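# Warum ich das Bett nicht mehr sofort mache

Als ich vor 7 Jahren nach Deutschland gezogen bin, hat mir meine erste Vermieterin, Frau Haddad, eine Liste mit Hausregeln gegeben. Auf dieser Liste stand auch das Wort Lüften. Ich habe es im Wörterbuch gesucht, und die Übersetzung hat mir nicht geholfen. Das Fenster öffnen, gut. Aber warum braucht man dafür eine Regel?

Heute verteidige ich diese Gewohnheit, manchmal gegen meine eigene Familie. In meinem Elternhaus galt ein Bett als ordentlich, wenn es vor dem Frühstück gemacht war, mit der Tagesdecke bis zum Kopfende. Meine Mutter kontrollierte das. Ein offenes Bett am Vormittag war ein Zeichen von Faulheit, und wenn Besuch kam, schloss man zusätzlich die Tür.

Ich bin inzwischen der Meinung, dass diese Ordnung vor allem für die Augen der anderen gedacht war. Ein Mensch schwitzt in der Nacht, auch im Januar. Wenn ich gleich nach dem Aufstehen alles zudecke, schließe ich die Feuchtigkeit ein. Deshalb lege ich die Decke über einen Stuhl, öffne das Fenster für 10 Minuten ganz weit und gehe in die Küche. Das Bett mache ich, wenn ich den Kaffee getrunken habe, oder am Abend, oder an manchen Tagen überhaupt nicht.

Mavis Haddad, mit der ich bis heute befreundet bin, geht noch weiter. Sie findet Tagesdecken unhygienisch und Zierkissen eine Beleidigung des Verstandes. Da kann ich ihr nicht ganz folgen. Zwei Kissen mehr auf dem Bett stören niemanden, und meine Schwester hat mir ihre selbst genähten aus Trimville geschickt, die gebe ich nicht weg.

Was mich aber ärgert, ist der Ton, in dem über solche Dinge geschrieben wird. In Ratgebern lese ich, dass erfolgreiche Menschen morgens zuerst ihr Bett machen. Man soll damit den Tag mit einer erledigten Aufgabe beginnen. Ich habe mehr als 30 Jahre gearbeitet, davon viele in der Frühschicht, und ich kann versichern, dass mein Bett auf meine Arbeit keinen Einfluss hatte. Wer um 4 Uhr aufsteht und den anderen im Zimmer nicht wecken will, der zieht im Dunkeln keine Laken glatt.

Vielleicht hängt es auch am Wort. Auf Deutsch „macht“ man das Bett, als wäre es vorher keines gewesen. In meiner Muttersprache sagt man, dass man es „schließt“, und dieses Bild finde ich genauer. Etwas Geschlossenes darf man auch eine Weile offen lassen. Meine Mutter würde mir hier widersprechen, und bei ihrem nächsten Besuch liegt die Tagesdecke natürlich wieder bis zum Kopfende.
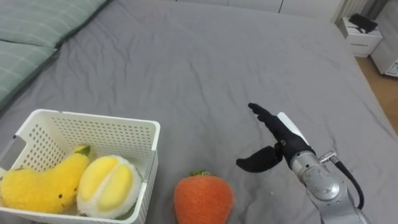 Zwei Wochen bleibt sie meistens. Danach steht das Fenster morgens wieder offen, und die Decke hängt über dem Stuhl.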